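Towels and tops on the small rack

The small wooden racks from Brzozowska are back in stock at the Ekari shop, and Zofia Dudek has asked us to run her notes on hanging again. They first appeared in the April issue.

Hang the heaviest piece first. Put it near a post, where the bar gives least, and leave the middle for light things. Plastic hangers are fine for towels as long as the towel is folded evenly over the bar. An uneven fold slides off overnight – usually onto whatever is in the tray.

Long garments are the common complaint. On a rack this low, a dress or a long top will reach the tray and bunch up there. Zofia folds hers once at the waist before it goes on the hanger. Ayten Sezer prefers to let the hem rest in the tray and shake it out in the morning.
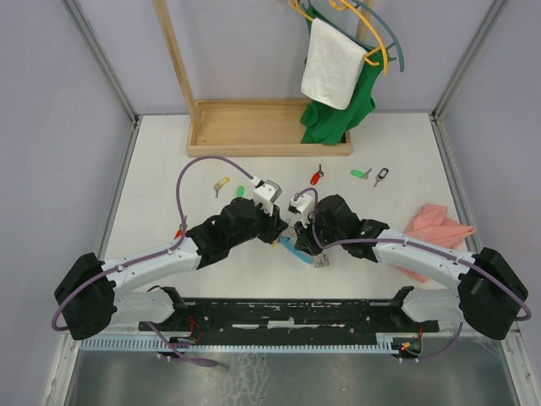
Keep the tray clear of shoes if you hang things that way. Wipe the rim with a dry cloth every couple of weeks and leave polish off it, as polish can mark pale fabric.

Racks can be reserved at the front desk until 10 in the morning for same-day pickup. The order code is 2359. Limit of 2 per household. Spare hangers are kept in the bin by the door and are free to members.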